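Thread on the Akash Rana suspension, as I've been asked about it a lot and don't want to keep typing the same replies.

Rana hosted the morning call-in show on Vavum, the talk station in Bovell. On 20/05/2023 he spent the first half hour telling listeners to vote against the school levy. By that afternoon his page was gone from the station's site.

Vavum put out a two-sentence statement. It said hosts are expected to "keep a clear line between conversation and campaigning" and that the show would be "rested." It did not say for how long.

First point. The station has a written rule on this. It's in the host agreement and it says no host may urge a vote on a ballot measure within five weeks of the election. Rana signed it. He says so himself.

Second point. The rule has been broken before and nothing happened. In October the evening host, Kanchan Semwal, told people to vote yes on the transit bond. She said it on air three nights in a row. The recordings are still up.

I like Semwal's show. I voted for the bond. She still broke the same rule.

So when people say Rana was pulled for his opinion, I don't think that's crazy. When the station says it was only enforcing its policy, I'd like to know where the policy was in the fall.

What changed in between is the owner. Suvau bought the station over the winter. Suvau also owns two music stations and a billboard business, and until now it had never run a talk format.

A lot of the levy ads in town are on Suvau billboards. I drove Pattinasarany Road yesterday and the "Yes for Schools" signs start at the bridge and go all the way to the fairgrounds. That is paid business and it's legal. It's also money.

I have no proof that anyone at the ad desk called anyone at the station. If you have some, send it. Until then I'm not going to say it happened, and I'd ask people quoting me to stop saying I said it.

Now the petition. It had 3000 names when I looked at lunch. The station's own count of complaints against Rana, which it gave to the Bovell paper, was 453.

Those two numbers don't measure the same thing. A petition link can be signed from anywhere. The complaints came by phone and email and the station says it logged a zip code for each. I wouldn't build much on either of them.

On the "free speech" replies. A private station can take a host off the air. The First Amendment doesn't give anyone a morning show. You can think the decision was bad and still get that part right.

On the "he had it coming" replies. Most of them are about things he said years ago about the mayor. Those were rude. They weren't the reason given, and the station knew about them when it renewed him.

What bothers me more is the replacement. The slot is now a syndicated money advice program out of another state. No local callers. That was the one place in the morning where you could hear a bus driver argue with a council member.

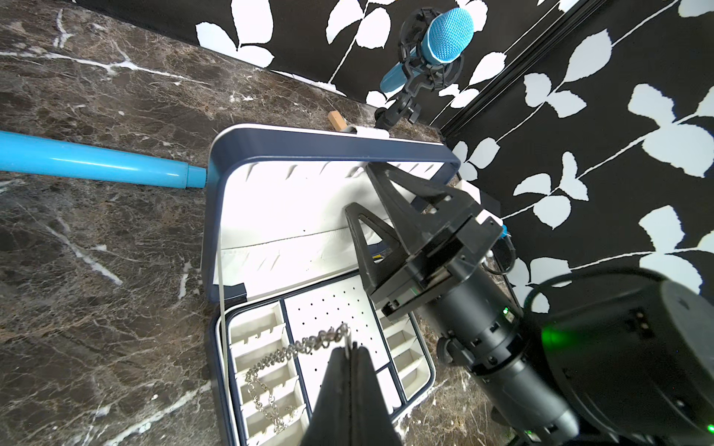
Jewelry box, lid up, on the brown stone counter.

The levy itself has had almost no airtime since. It would cost the owner of a median house 905 dollars over its full term. I got that from the county worksheet, and both sides accept it. I have not heard that figure on Vavum one time this week.

Rana's segment wasn't great, by the way. He got the expiration date of the old levy wrong and a caller had to correct him. He did let her finish, and he thanked her.

Semwal talked about the suspension on her own show last night. She said she should have been pulled up for the transit comments and wasn't, and that she told management so. I think that took some nerve with a new owner in the building.

What I'd want from the station is pretty basic. Publish the rule. Say how long the suspension is. Apply it to everybody from here on, including guests who get a weekly slot and act like hosts.

Correction to the second post: his page is still there if you have the direct link. It was taken off the menu. Thanks to the two people who checked.

Someone asked if I'm voting for the levy. Yes, I am. My sister teaches in the district, so factor that in.

I asked Suvau and the station manager for comment this morning. The manager wrote back that they are "reviewing programming." I'll add to this thread if I get anything longer than that.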